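Chapter 10
Ceilings, Fixtures and Fasteners

Interior surveys at Pemstead begin overhead. A ceiling is recorded first as a plane, then by what is fixed to it – strips, tracks and lights.
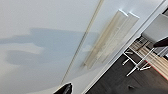 Figure 10.1 Ceiling with narrow strip and parallel light fixture.

Fasteners are covered in the second half of the chapter. The Smadi schedule lists 127 types, the oldest dating from 1943.

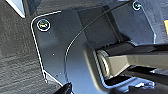 Each entry gives head shape, recess and finish. Cable runs – fixed or free – are entered separately in Table 10.2.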